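Toy basket notes, April, after lunch

Third go at the mixed basket for Drusside and I'm really pleased with it. The old version was all hard plastic and rattled about like a drawer of cutlery. Putting cloth in with the toys has changed the whole thing! The knitted blanket goes down one side, the cream towel stays scrunched up on the right, and the small stuff finds its own place between them.

Spiky balls are still my favourites. The big purple one has lovely fat knobs and is easy to get hold of, while the blue one with the floppy tendrils tangles with anything knitted (must try it against the Henao fleece). Googly eyes get a smile from everyone who walks past the bench.

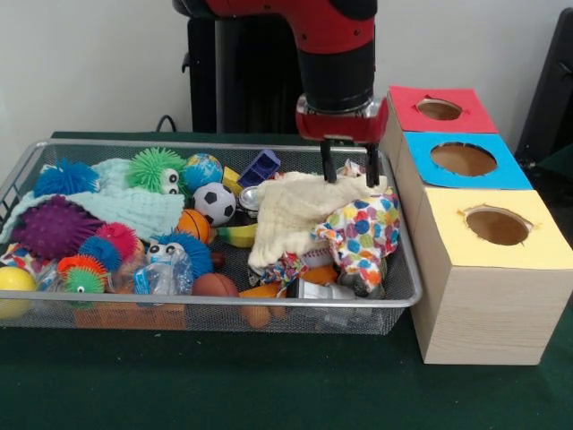 Weight next. Basket plus contents came to 2,343 g on the kitchen scales, 2,003 g with the textiles out. So the cloth is only 340 g, and it takes up far more room than that suggests -- good news for the shelf brackets.

Things to sort:
Banana keeps working its way under the towel. Leave it, I like having something to dig for.
Metal cup is a bit lost at the back. Try it nearer the front rim.
Football and globe are close in size, maybe swap one for something squashy from the Eltent box.
Order more green felt, shelf code 484.

Want to try 4 with a Gelix mat underneath, mostly to see if it stops the mesh marking the felt. Blanket needs a wash first.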